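Home | Syllabus | Readings | Week 5 | Contact

Week 5 notes: packaging as instructions

OK, so last time we got through the Dungate reading, and I promised we'd spend this week on boxes. I love boxes! Most people look at one for a second or two before they open it, and in that second the printing has to do an awful lot of work - who made this, which end opens, what do I do first.

Maj-Britt Holmgren's term for the little step drawings is "silent captions" (her chapter is in the packet, 398 to the end, skim the Pollelon case if you're short on time). I'll use it from here on. 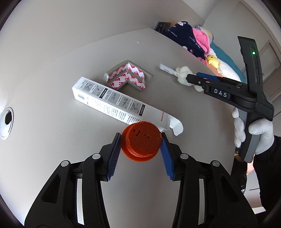 Silent captions have to survive without their words. I can't read Chinese, and I'd guess most of you can't either, but look at the row of small black-and-white drawings on top of the long white box: hands, a device, one step after another. You get the idea of a sequence right away. The fine text goes down the side panel, in columns, where only a patient person will read it.

For your homework, bring in one flattened box and redraw its steps in black marker, no words allowed. Index cards are fine. Mine are in room 671 if you need some.

Questions to Eilif Öberg, office 708 | Back to top
Last updated: February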